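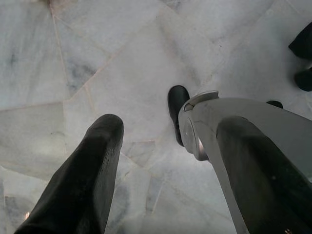 White marble floor

Learning to DJ at home, do I really need to play by ear before I use sync?

Asked March 17, 2021

Hello all, I hope this is the right section. I was given a second-hand Inimel controller in December (two channels, the small one with the rubbery pads) and I have been having a lovely time with it, but I've got myself into a bit of a muddle and would be grateful for some kind words or a telling-off, whichever you think I need.

I mostly play house and some slower disco. With the sync button on, everything lines up and I can get through an hour without any disasters. With it off I am hopeless. I can tell that the two tracks have drifted but I can't tell which one is ahead, so I nudge the wrong way half the time and it ends up sounding like shoes in a tumble dryer. My cousin has been playing out for years and is very firm that I must learn by ear first or I'll regret it. The people on the Cornel course I was looking at seem to start everyone on sync and come back to it later, if at all.

I've been asked to play the early slot at a friend's 50th in a pub function room, so it isn't exactly a festival. Should I be spending my evenings on this, or on picking better records? And if I should be learning it, how on earth do you tell which track is in front?

3 answers

Answer 1 (accepted, 81 votes)

What a nice thing to be asked to do, and please don't let your cousin put you off! I learned on belt-drive turntables which wandered about all by themselves, so I had no choice in the matter, and I still use sync now when I'm tired or the monitoring in the room is poor.

For the party I would spend your time on the music. Early slots are all about not frightening people while they find their coats and drinks, and a well chosen run of songs with plain, tidy changes will do far more for you than perfect mixing. Put together twice as much as you think you'll want and get to know where the vocals come in, as two singers at once is the thing guests do notice.

After that, do learn it, a little at a time. What worked for me was to take two copies of the same track, start them together, then slow one right down on the pitch fader and just listen to it fall behind. Do that for ten minutes and go and make a cup of tea. Next evening speed it up instead. You get to know the sound of "late" and the sound of "early", and I'm afraid I can't describe either one in words, but your ears do pick it up. Keep one side of the headphones on and the other off, and listen to the hi-hats instead of the kick. When you're really lost, nudge it a good big shove one way. If it gets worse you've learned which way to go, and you can come back.

Give it 4 weeks of short goes before you decide you can't. I used to do mine after the washing up, and some nights it was dreadful and I went to bed cross.

Oh, and check whether your old disco tracks were played by a live drummer. Sync can make a proper mess of those, as the tempo moves about and the software guesses the grid wrongly. You may need to correct it by hand beforehand.

Answer 2 (6 votes)

Cover up the BPM display. I stuck a strip of tape along the bottom of my laptop screen and left it there all winter. Also your headphones might be part of the problem, I had a cheap pair where I couldn't hear the cue over the speakers at all and thought it was me. Swapped to some closed Hoarau ones and it got easier.

Comment from the asker: Thank you, trying the tape tonight!

Answer 3 (0 votes)

just use sync, everyone does. I have 3406 tracks in Uston and never beatmatched one of them. does anyone know if the new version still loses your cue points when you move the folder?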